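Tipene Cosgrove is late, and he knows it, and he starts talking before he's got his coat off.

"The freight guy. Sorry. He wanted a signature and then he wanted a different signature."

2 Aug 2019, a café two streets from his shop. He orders tea, forgets it. We're here to talk about secondhand office furniture, which he has been buying and selling long enough that he gets asked for career advice by teenagers. He tells them to learn to drive a van.

The shop is called Cropper. Not his name, not anyone's. It was on the sign when he took over the lease and a new sign was 300 dollars he didn't have. "So I was Cropper. People still call me Mr. Cropper on the phone. I answer to it."

How it started: an insurance office was closing, upstairs from where he worked. He asked what would happen to the desks. Skip, they said. He had 500 dollars and an Amex card he was scared of.

"I bought all the desks with the cash and put the truck on the Amex. Then I had no place to put them. My sister had a garage. She'd like it mentioned that she had a garage."

He sold the last of those desks in December, to a man who taught piano. First winter was bad. Second one was worse, the roof leaked onto a whole row of filing cabinets, and he learned what rust smells like. He says he nearly quit and went back to payroll. Did he miss payroll? Long pause. "I missed the heating."

What sells now is different. Nobody wants the big executive stuff, the leather tops, the drawers that lock. They want plain, pale, small enough to get up a staircase. He can talk about veneer for a very long time and does.

"People hear veneer and think cheap. Some of it's cheap. But it's real wood, it's just thin, and somebody picked that sheet out. You get a nice peak in the grain, you put it in the middle where a person's going to look at it all day. I'd pay extra for that. I'd pay extra and I'd not tell the seller why."

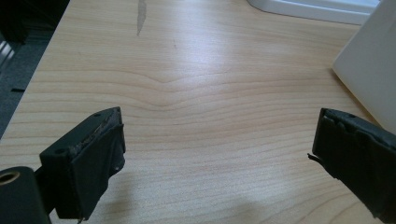 *Pale veneer, with the grain coming to a peak.*

Scratches he mostly leaves. He used to sand everything, went straight through the veneer on a desk he'd promised to a dentist, and had to phone the dentist. "Worst call of my life. He was fine about it. He bought a chair."

Now it's soap, a soft cloth, a bit of wax, then stop. The stopping is the hard part to teach. He has had 3 assistants over the years and every one of them wanted to keep going.

We get onto money. He doesn't mind. The best single sale was a boardroom table out of a firm called Dendon, 1,850 dollars, and it had to come out through a window. He paid for the crane. "So ask me again what I made on it."

The worst was chairs. A maker called Ovora, good reputation, lovely fabric, and he took a full load without sitting in one. Every gas lift was shot. He sold them as fixed height chairs, said so on the tag, and they went slowly, mainly to a church.

Does he have rules? He says no and then lists some. Sit in the chair. Pull every draw all the way out. Measure the door at the other end, not just your own. Never buy from someone who's angry at their landlord, you'll be waiting in the stairwell while they argue.

And glass tops? He just shakes his head at that one.

His own desk at home is a door on trestles. He's been meaning to replace it - keeps bringing one back from the shop, keeps selling it by the weekend. His wife has stopped clearing space for them.

I ask about the next few years, wether he'd open a second place. He looks at the tea, finally, drinks it cold. "I'd fix the roof," he says. "Properly this time, with a roofer." Then his phone goes, and it's the freight guy again.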